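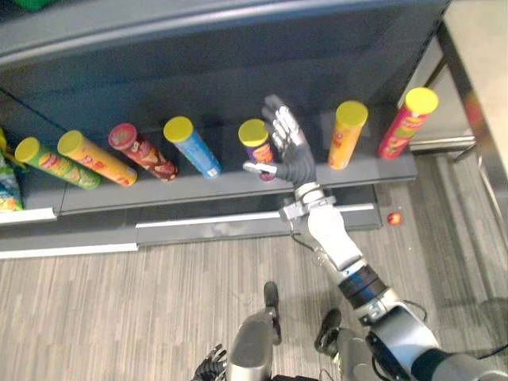

Workshop notebook: match balls, pressure loss and bounce

July 21, 2022
By Oanh Vi
3 comments

Carrying on with the pressure checks for Humport before the league season starts. The complaint from the coaching staff was that the Wuller match balls go soft during the second half, and the goalkeepers say they can feel it when they throw. The training balls from the same maker don't get the complaint, but they are pumped up every morning and nobody keeps them at match pressure for a whole session.

Started with the set that came back after the Cliltton friendly. All of them were left overnight in the net bag and measured first thing, before anyone touched the pump. Most had dropped a little, which I would expect. Ball 737 had dropped a lot more than the others. I marked it with tape next to the valve and put it aside.

Pumped everything back to the match setting with the hand pump and the digital gauge. I don't trust the dial on the floor pump any more. It reads high when you push the needle in at an angle, and the reading changes again when you let go of the hose. If you use it for training balls, fine, but please don't write its numbers in this book.
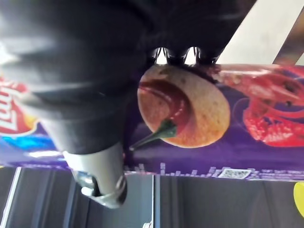 Gripper at the top edge of a purple snack bag.

Valve check next. Wet the valve with soapy water and watched for bubbles. Ball 737 bubbled slowly from one side of the valve, not from the seam. Took the needle to it with a drop of valve oil, worked it in and out, wiped it and tried again. Fewer bubbles but still some. The valve has probably been dried out by people putting needles in without oil. We did a whole bag of training balls that way in April and had the same trouble.

I left it for 30 minutes and measured again. Still losing air. I will leave it over the weekend and see if the oil swells the rubber any further, then decide whether it goes to Trương for a new valve or gets moved to the kickabout bag.

Bounce test. Dropped each ball from the usual mark on the wall onto the concrete floor, read the rebound off the painted scale, and took the middle reading of the drops. Good balls were all close together. 737, freshly pumped, came back to 76 on the scale, the same as its neighbors, so the bladder itself is behaving normally when it has air in it. After the wait it was clearly lower and the sound was duller. You can hear it before you read it.
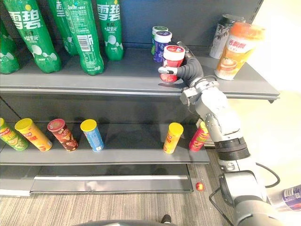

The other thing I wanted to look at was water. The Cliltton game was played in heavy rain and two of the balls were kicked into the ditch behind the far goal. I weighed those two against a dry one. Both were heavier, and the one with the scuffed panel was the worse of the two. The scuff goes through the coating near a seam. It bounces well enough, but a player heading it would notice. Both are on the rack now with the valves facing down, away from the heater. Last winter somebody dried a bag of balls right against the heater and the panels lifted.

Notes on the scale: it was off when I started. Zero it with the ring on, then put the ball on the ring. I had been zeroing without the ring and had to cross out the first page of weights. The crossed-out numbers are still readable if anyone wants to subtract the ring, but I would sooner weigh them again.

Also looked at roundness with the calipers. Nothing to report on the match set. One older training ball is egg-shaped enough that you can see it roll off line across the bench. Out of the bag it goes. 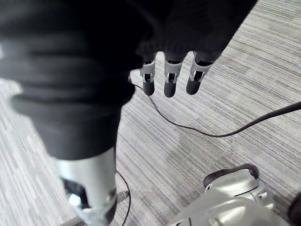
Back to the second-half complaint. My current guess is that most of it is down to how the balls are prepared on match day. They get pumped indoors in the warm kit room and then sit outside on the touchline in the evening, and the pressure falls as the air inside cools. Add one bad valve and a wet cover and the keepers will have a point. At the next home game I want to measure the set in the kit room, again at kickoff, again at halftime and at the end, with the same gauge each time. The fourth official has to agree to the halftime reading. I'll ask.

To do:
- Recheck 737 on Monday before pumping
- Weigh the two wet balls again when dry
- Order needles and valve oil (we are down to the last bottle)
- Send the scuffed ball to Trương and ask what a panel repair costs
- Put a label on the floor pump saying training only
- Find the spare battery for the gauge

If the wet balls come back to normal weight, the unscuffed one goes straight back into the match set.

Recent entries
Goal net clips: plastic or steel
Corner flag bases after the Cliltton trip
Stud wear on the artificial pitch
Line marker nozzle, cleaned again
Training balls: the April valve problem

12 shares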